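Product Review: The Stidon Terry Bath Towel in Institutional Laundry Service

Reviewed for the Prustwood Housekeeping Bulletin

The Stidon terry bath towel is sold to small hotels, residential schools and care homes as a middle-weight towel that will stand up to commercial washing. The maker is a modest supplier with a short list of products, and the towel is the item most of its customers buy first. This review covers its use at the Prustwood guest residence, where it replaced the older Avram towel in all bedrooms beginning in April.

The residence purchased 400 towels in a single order. Delivery was made in one shipment, packed in flat bales, and the order was complete. Towels from the first bales were washed twice before use, as the supplier advises. The first wash left a fair amount of lint in the dryer screens. By the third wash the lint had dropped to a level that staff considered normal for new terry goods. 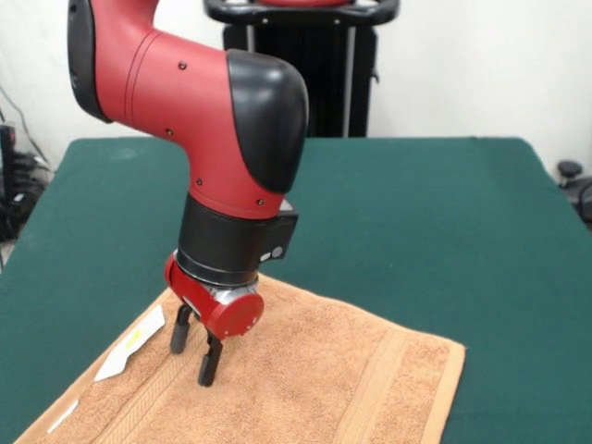
Anqi Cao

Absorbency

A new towel is rarely a good towel. Finishing agents used at the mill leave the loops slick, and guests who receive towels straight from the bale tend to complain that they push water about. The Stidon towel was no exception. After two washes it was acceptable, and after four it was good. Readers who place an order close to the start of a season should allow time for this, or should plan to mix new stock with old in the first weeks.

Once broken in, the towel dries the skin quickly and does not feel heavy when damp. Guest comment cards were read throughout the period. Most did not mention the towels at all, and those that did were favorable, apart from one guest who asked for something larger. The bath sheet in the same line would meet that request, although the residence has not bought it.

Washing and Drying

All towels were washed in the main laundry on the standard warm program, with a measured dose of detergent and no fabric softener. Softener coats the loops and reduces the amount of water a towel can hold. It is the most common cause of poor absorbency in the complaints sent to this bulletin, and managers who inherit a laundry should ask about it early.

Drying time is the weak point. The Stidon towel has a dense border at each end, and the border holds moisture after the body of the towel is dry. A load taken out by feel, judged from the middle of the towel, will often contain damp ends. Stacked in that state on a closed shelf, the towels soon smell stale. The laundry supervisor, Otakar Jurčo, dealt with this by adding 13 minutes to the dryer program and by asking staff to check the border before unloading.

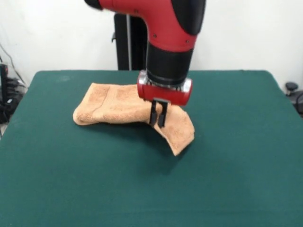 The longer program has a cost. Dryers are the most expensive machines in the laundry to run, and a towel that needs more time in them gives back part of what it saves on the purchase price. The Avram towel, with its plain narrow hem, came out evenly dry on the shorter program. A residence with limited dryer capacity should weigh this carefully before changing over, especially if bed linen must pass through the same machines on the same morning.

Shrinkage was modest and fell mostly along the length. The border shrank a little more than the terry beside it, which gives some towels a slight flare at the ends. The fault is one of appearance only, but it makes a neat stack harder to achieve.

Folding and Storage

The residence folds bath towels in thirds along the length and then in half twice, so that a rounded fold faces the front of the shelf. Most pieces took this fold well. Those with flared ends needed to be smoothed by hand before the first fold, and new staff were shown how to do so. The towel is also slightly thicker when folded than the one it replaced. Linen closets on the upper floors, which had been fitted with fixed shelves, now hold one less towel per stack.

Carts were less of a problem. The Vadavmont linen cart used on each floor has adjustable shelves, and raising the upper shelf by one notch was enough. 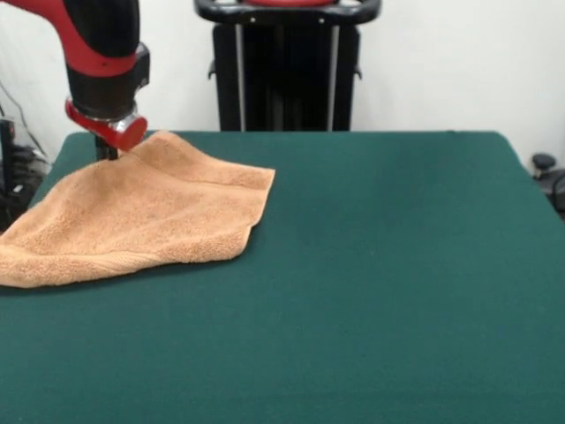 Bath and Bed Linen

Wear and Appearance

After several months of regular service the towels remain sound. Side hems are stitched with a close lock stitch and very few have opened. Pulled loops occur, as they do in any terry towel, and should be trimmed with scissors and never pulled. A trimmed loop does not run.

Color has held well, with one reservation. Towels bleached by mistake in an early load turned patchy, and they have since been moved to cleaning duty. The care label does warn against chlorine bleach, but the print is small and faded quickly in the wash. A more durable label would be welcome. Cosmetic stains, chiefly foundation and self-tanning products, came out in most cases when treated before washing. They rarely came out once the towel had been through the dryer.

Supplier Service

Orders are placed by telephone or by a printed form. The bath towel is listed as item 929, and buyers should quote the number, as the hand towel and bath mat have very similar names. One query about uneven hems was answered promptly and replacement pieces were sent without charge. The supplier does not offer a trial pack – an odd omission for a product that changes so much over its first few washes. 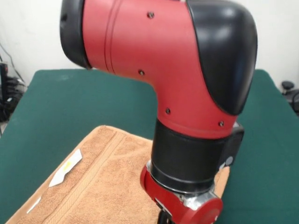 Tan terry towel, green tabletop.

Rating

The Stidon terry bath towel receives a rating of 4 out of 5. It is comfortable, well stitched and fairly priced. The mark withheld reflects the drying time of the border and the poor quality of the care label. It is recommended for residences with dryer capacity to spare. Those without may prefer to remain with a plain-hemmed towel such as the Avram, which is still available in white and in sand.

Review completed 03/11/2022. Correspondence about this review may be addressed to the Bulletin office at Prustwood.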